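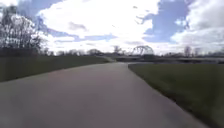
Jastik paths

Jastik is a set of forward camera frames from paved shared paths, with a per-pixel label for where a small wheeled robot may drive. It was put together to train and check the path-following perception in our Giltska stack. Surachet Duangkaew did the recording and the label tool, and Chiến Lò maintains the training code and this file.

Last edited Sun 12 April.

What's in it

1,808 labelled frames, split by route. No route appears in more than one split, so don't shuffle them together and re-split at random or your validation score will mean very little. Frames from the same route look very much alike.

frames/ - colour images, one folder per route
labels/ - single-channel PNG, same base name as the frame
routes.csv - route name, surface, split, camera height
calib/ - intrinsics and the camera-to-base transform
tools/ - viewer, label converter, scoring script

Label values

0 - unlabelled, ignored in the loss
1 - pavement, drivable
2 - grass, drivable only in recovery
3 - other ground, not drivable
4 - everything above ground level, sky included

Value 2 exists for the planner. Giltska will cross grass at walking pace if it has left the pavement and needs to get back, but it won't plan a route over it. If you only want a binary mask, run tools/flatten.py, which keeps 1 and sends the rest to background. It leaves 0 alone.

Ramps and side paths that join the main path are labelled 1 as far as the annotator could follow the surface. Past that they are 0. This matters on embankments, where a ramp may be only a few pixels wide at the horizon and the network tends to call it either grass or sky depending on its mood.

Most of the paths have no painted centre line. We left it that way on purpose, as the older model leaned on lane paint and wandered as soon as it ran out. Edges are mostly asphalt straight to turf, no curb.

Getting started

Python 3.10 or later. From the top folder:

pip install -r requirements.txt
python tools/view.py --route gosau
python tools/score.py --pred out/ --split val

The viewer steps with the arrow keys. Press L to toggle the label overlay and H to draw the projected horizon. If the horizon line sits well off the real one, the calibration file for that route is wrong and you should tell us.

Scoring

score.py reports IoU per class and lateral edge error in centimetres, taken on the ground plane out to 12 metres. Edge error is the number we care about. A model can get a very good IoU on a wide path and still put the right-hand edge in the wrong place on a curve.

Known problems

- The Overgaard route has 56 frames with the timestamp of the frame before. Images and labels are fine.
- Bright cloud pushes the exposure down and darkens the grass near the robot. Augment for it.
- Very little night data and no snow. Anyone planning to run through a Canadian winter will need their own.
- The converter drops class 3 if you pass --legacy. Fix planned for October.

Corrections to labels are welcome as pull requests, one route at a time please, with the colour overlay attached.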